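Progress report to the Drakitley Small Makers Fund
Project: Koster, a tabletop arm for board games
Period ending May 31, 2019

Thank you again for your patience with the last report, which reached you late and without its parts list. The list is now in the shared folder, along with the receipts, and I hope you'll find this one a more cheerful read.

The big item this period was the shoulder joint. The first version sagged under its own weight, and after a few evenings of muttering at it I gave in and redesigned the bracket in aluminium. Members at the Okonkwo shared workshop kindly let me have the mill for two long sessions, and the new joint holds its position nicely with the arm at full stretch. The wrist is still printed plastic and I'm happy to leave it that way for now – it's light, and a replacement costs next to nothing.

We've settled on xiangqi as the first game, as proposed. The round, flat pieces are a fair test for a small gripper, and the paper board wrinkles, so the software can't assume that every point sits exactly where the plan says it should. In the latest bench run, Koster made 40 moves from a written list and placed 38 of them within tolerance. The 2 misses were both pieces set down on top of a neighbour, and I suspect the height calibration.

Reading the board by camera is further behind than I'd like. I have 900 labelled pictures of positions, many of them taken on my own table at home with the groceries and cleaning things left around the board, and the program copes well with the grid lines. It is much shakier on the characters, particularly when a piece has been put down at an odd angle. I'd budgeted a fortnight for this and will need a good deal longer.

Spending is on track. The Clendenia motor controllers came in a little under the quote, and I'd like your okay to put the difference toward a better lens. I'm aiming to have a full game ready to show you in September, colour recognition included.
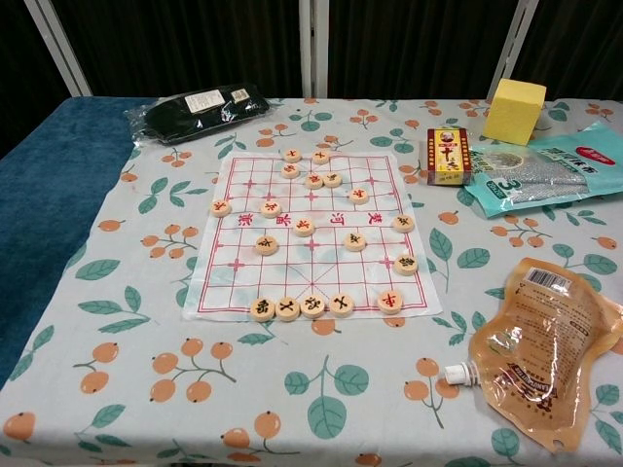 Before then I'll be moving the calibration routine over to the new controllers and rerunning the same list of moves, so that the results can be compared fairly. If you'd like to drop by the workshop for that, you'd be very welcome, and I'll put the kettle on.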